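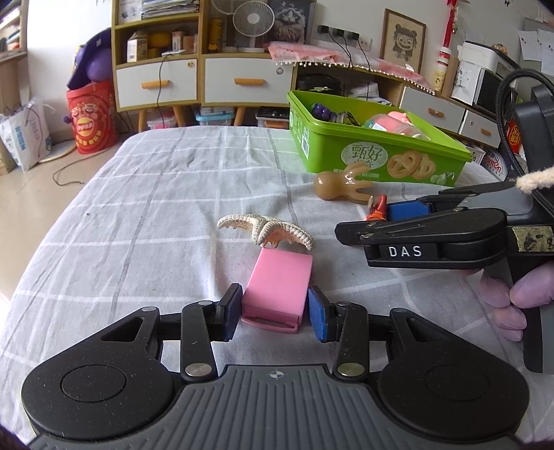
Why the Curve Screams: Wheel Squeal on the Holroyd Streetcar
Speaker notes, Mafalda Vieira, track and noise
Last edited November 4, 2018

Slide 1. Title
Let the audio play before saying anything. It's the Mill Street curve, first car out in the morning, and it's loud in a small room, so check the volume with the sound desk. Then: "If you live on a streetcar line you know that noise. If you work on one, you've taken phone calls about that noise."

Say who I am. Track engineer by training, noise person by accident, still delighted by both. Thank Kamonchanok Nuchit for the recordings. She ran all the Monus loggers and half of these slides started as her spreadsheets.

Slide 2. What I want to get through
What squeal is. Where ours comes from. What we tried at Holroyd, including the thing that made it worse. What I'd do first if I had your system. Questions at the end, but if somebody is lost in the wheel part, please shout. It's the fun part and I don't want to lose anyone there.

Slide 3. Map of the line
Point out the four tight curves: Mill Street, Depot Throat, the Hospital loop, and the one at Canal and Second that everybody calls the Elbow. The Elbow is the tightest, but it is not our noisiest! Leave that hanging. Come back to it on slide 9.

Mention the street width. Our curves are tight because the old downtown corners are tight, and the line was threaded through them. No building is going to move for us. So when people ask why we don't just ease the curve, that's the answer.

Slide 4. Three noises people call squeal
Play each clip, name it after.
Clip one, low rumble. Rough rail or a flat spot on the wheel. Not today's topic.
Clip two, hissing and a sort of scratchy, high chatter. Flange noise. The side of the wheel is rubbing on the side of the rail head.
Clip three, the pure tone. One clear note, held, enough to make you wince. That's squeal proper.

I love doing this clip test with operators because they get it right every time. Chelsea Birkett has been driving our line since opening and she can tell you which axle is singing. We checked her against the loggers one afternoon and I've trusted her ears ever since.

Slide 5. Why a wheel sings
Go slow here. Bring out the wine glass. (Water, cloth, and a spare glass in the box. Bradley has the box.)

A truck has two axles held more or less parallel. In a tight curve, they can't both point along the track. The front axle wants to go a little bit straight, the rail makes it go round, so the wheel is rolling forward and sliding sideways at the same time. Sideways slip over the top of the rail. Grip, let go, grip, let go, very fast.

Now rub the glass. Same thing, wet finger, grip and let go, and the glass picks out the note it likes. A steel wheel is a bell with a tire on it. It has notes it likes. The slip feeds one of them and off it goes.

In our recordings the inner wheel on the leading axle is usually the one doing it. Usually! Somebody from a different system is going to tell me theirs is the outer one, and I'd like to see that data, so say so.

Slide 6. Why some days are quiet
Rain. Everybody notices that rain shuts it up. Water changes the friction on the rail top, and so do leaves, dust, road grime, and whatever comes off the intersection. Same car, same driver, same speed, and the curve is silent at lunch and howling at dinner. Makes it a pain to measure. You cannot go out with a meter for twenty minutes, hear nothing, and go home happy.

This is why we left the loggers out. In May we had them at all four curves for the whole month. Bradley Pickering climbed a lot of poles.

Slide 7. What we collected
2,994 passes with clean audio, all four curves together. A pass got thrown out if there was a truck idling, a siren, or a street musician (the Hospital loop has a trumpet player, and he's good, but he sits right in our band).

Of the clean passes, 797 had squeal by our definition: a single tone standing clear of everything around it for at least a second. Explain that the one second is our choice. Go shorter and the count goes up. I'd rather show people the definition and let them argue with it than hide it in an appendix.

Pause here. Let people read the chart before talking over it. I rushed this last time.

Slide 8. By car
Sort the same passes by car number and it stops looking random. Two cars in the fleet squeal far more than their share. Both had come back from the shop with freshly turned wheels, and we think the new profile didn't match our worn rail. I say "we think" on purpose. Two cars isn't a study. But it was cheap to look into, and it got the shop and the track crew into one room with a profile gauge and a box of doughnuts, and that was the best meeting of my year. 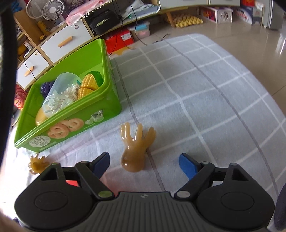
Slide 9. By curve, and the Elbow
Back to the Elbow. Tightest curve, and it came in third for squeal. Ask the room for guesses. Give them a good long moment, someone nearly always gets it.

Cars come off a stop right before it, so they take it at a crawl. And there's a restrained inner rail from the original build that steers the axle round. Both may be helping. Sheila Entwistle in operations pulled the speed logs for us, and cars at the Elbow are moving slower than anywhere else on the line. Mill Street is gentler on paper but sits midway between stops, and drivers roll through it at line speed.

Lesson for anyone ranking curves by radius alone: please go and listen too.

Slide 10. The thing that made it worse
Own this one cheerfully. We ground the rail at Mill Street. It needed grinding, it had corrugation, the rumble was awful. The rumble went away and the squeal went up. Bare, bright, freshly ground steel, dry weather, lots of friction. It settled down again after a couple of weeks of traffic.

I'd still grind. I'd just warn the neighbors first, and I'd put the friction product down the same night. We got 71 calls in those two weeks. I read every one of them. Some had very useful times and car numbers in them! People who are annoyed by a noise are terrific observers of it.

Slide 11. Friction on the top of the rail
Explain the difference between grease and a friction modifier, it's always muddled.
Grease goes on the side of the rail, where the flange rubs. It's for wear and for the hissing noise. You do not want it on top of the rail, the cars need to stop.
A top-of-rail product is made to hold friction at a middle level. Still enough to brake on, but smooth enough in the way it slides that the grip-and-let-go never gets started.

We put in a Hollex wayside unit ahead of Mill Street. Tank, pump, applicator bars, and a sensor that counts axles. Show the sketch, not the brochure page.

Say out loud that brake tests came first. Sheila wouldn't sign until she'd ridden every one of them, and she was right. We did 26 stops, loaded and empty, before a passenger went near it. No change that we could measure in stopping distance with the pump at the setting we use. Different setting, different rail, different cars: run your own.

Slide 12. Before and after clip
Play before. Play after. Don't talk. It's such a good clip.

Then the caveats. One curve, similar weather, and the pump was being babied. When the nozzle clogged in the fall, the squeal came back within a day, and Chelsea called it in before our alarm did.

Slide 13. Wheels
The other end of the problem. You can put damping on the wheel itself, so that even when the slip tries to ring it, the ring dies away. Rubber-sprung wheels already help some. We have one car on Vunex ring dampers, which are a split ring snapped into a groove on the inside of the rim. Pass the sample around here. It's heavy, warn the front row.

Too early for numbers on this. I have opinions but I'm keeping them until Kamonchanok has a full season. If asked, say exactly that.

Slide 14. What it costs in people
Short slide, don't skip it. The wayside unit needs topping up, and the nozzles need cleaning, and someone has to check the bars after street sweeping. For us it's over an hour a week for one person per unit, and it has to be on somebody's actual job sheet. Ours wasn't at first. Bradley was doing it on his way home.

Slide 15. Where I'd start
Listen first, for a month if you can get it.
Log car numbers with the noise, from day one. We added them late and had to match everything back by hand from the dispatch times.
Talk to your operators.
Compare wheel and rail profiles before buying anything.
Then pick the worst curve and treat that one well.

Slow down on the last bit. People photograph this slide.

Slide 16. Questions
Likely ones:
Does the product hurt road tires or bikes? Very thin film, grooved rail. We walked and rode the crossing with the city's bike staff, wet and dry, and they were comfortable with it. We still keep the applicator well back from the crosswalk.
Winter? We shut the pump down in a hard freeze. The curve is mostly quiet then anyway, with snow and slush on the rail.
Can slower speeds fix it? Sometimes. It helped at Mill Street in a short trial, but it cost schedule time and it didn't help every car.
Can I have the recordings? Yes, please take them! Kamonchanok has a drive with all the clean May passes and a text file on how they were labeled. If you find a mistake in the labels, write to both of us.

Leave the wine glass out on the table afterward. People always want a go.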